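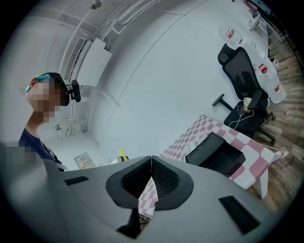

Checkered cloth is the most forgiving fabric to keep in a kitchen, and most people wear it out years early by washing it wrong. I have kept a stack of cotton checks in the same drawer since we moved to Govdale, and the oldest ones are still in weekly use. Pink and white, like the cloth here, is the combination I get the most questions on, so most of this page deals with that. Red and white behaves the same way but bleeds more in the first few washes. Blue and white hardly bleeds at all.

Before the first use

Wash new cloths alone, in cold water, with half the detergent you would normally use. New cotton has a finish on it that keeps water out, and a cloth with the finish still in will push a spill across the counter. Two washes usually clear it. Heavier cloth takes three.

To test for bleeding, wet a corner, press it between two sheets of white paper towel and leave it for 8 minutes. Any pink on the paper means it goes through the wash alone again. Don't bother with vinegar to set the color. I tried it on one half of a cut cloth and the two halves came out the same.

Everyday washing

Warm water, regular cycle, no fabric softener. Softener coats the fibers and you are back where you started with the finish. If a cloth has already had softener on it for months, run it once on hot with half a cup of washing soda and no detergent. Expect it to feel stiff afterward. It loosens up when you use it.

Keep cloths away from anything with a zipper. Checks show a pulled thread more than a plain weave does, and a pull across several squares can't be worked back in.

Stains

Tomato: cold water from the back of the cloth, then dish soap, then wait an hour before washing. Hot water first will fix it for good.

Coffee and tea: cold rinse, then oxygen bleach in warm water overnight. Chlorine bleach takes the pink down to a dirty cream and leaves the thread weak.

Grease: dish soap rubbed in dry, before any water touches it. Leave it 4 hours if it is butter, overnight if it is bacon fat.

Turmeric: wash as usual and hang it in direct sun. It may take several days. I had one on the line most of a week before the last of the yellow went.

Drying and folding

Line dry if you can. In a dryer, take them out slightly damp and pull them square by hand, corner to opposite corner, both ways. The checks tell you right away if the cloth has gone crooked — the lines should run straight to the hem. Fold in thirds the long way, then in half, and stand them on edge in the drawer. Piled flat, the same top two get used over and over and the rest go stale.

The bar I hang the day's cloth on is a Skivness rail, 499 with the brackets when I bought it in January, which was more than I wanted to pay. A length of dowel on two cup hooks did the job before that and would have gone on doing it.

Covering a work table

A checked cloth under a messy job makes cleanup easier, and the squares help you line things up. Use one you don't mind losing. Clip it at the corners — Jileck clips hold on a thick edge, clothespins are fine on a thin one. Shake it outside before it goes in the machine, especially after flour. Flour and warm water make paste, and the paste ends up in the door seal.

If you sew your own, buy extra. Cotton checks shrink more in length than in width, so the squares turn into slightly short rectangles. Prewash the whole piece before cutting. The last roll I bought was from Shehu, 300 thread count, and it was too fine for drying dishes. It made good bread covers.

When a cloth is past saving, cut it along the lines of the check and keep the pieces under the sink for shoes and bike chains. No measuring needed.

Updated 28th June with the turmeric note.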